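Rechargeable AAs, one winter on

19 Jan 2025

I bought a set of Carna rechargeables in December to replace the throwaway AAs we get through in this house. Two wireless keyboards, a radio, the bathroom scales and a torch, mostly. The cells are NiMH, rated at 2000 mAh, and I got them with the basic Vetetti charger.

The first thing to know is that the charger is slow. A full charge from flat takes up to 10 hours, so I put cells in before bed and leave them. It charges in pairs only, which is a nuisance for the torch – it takes three. I have ended up keeping an odd one in the drawer.

The keyboards are fine. The battery warning comes on early because these cells run at 1.2 volts and the keyboard expects 1.5, but it carries on working for weeks after that. I ignore it now. The radio is the best use for them by a long way. It used to eat alkalines and I was forever buying more.

The scales were a disappointment. They gave odd readings and then switched themselves off, so I have gone back to ordinary batteries there. I may try lithium next time.

I have also written the month on each cell with a marker pen and I keep the pairs together. Mixing a tired one with a fresh one seems to drag both down. My older Kinham cells were never labelled and I couldn't tell you which are any good. 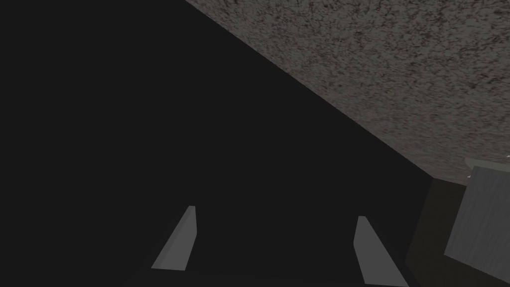 Dzintra Lukoševičius wrote to ask why I hadn't bought a faster charger, as hers does four cells in 2 hours and switches off by itself. She has had it for years without trouble, though she says the cells come out quite warm. Fair point. I went for the slow one on price, and if it packs up I'll look at something quicker.

Total spend was 57 euros with postage. I still need to find somewhere to take the dead alkalines – the box at the supermarket has gone.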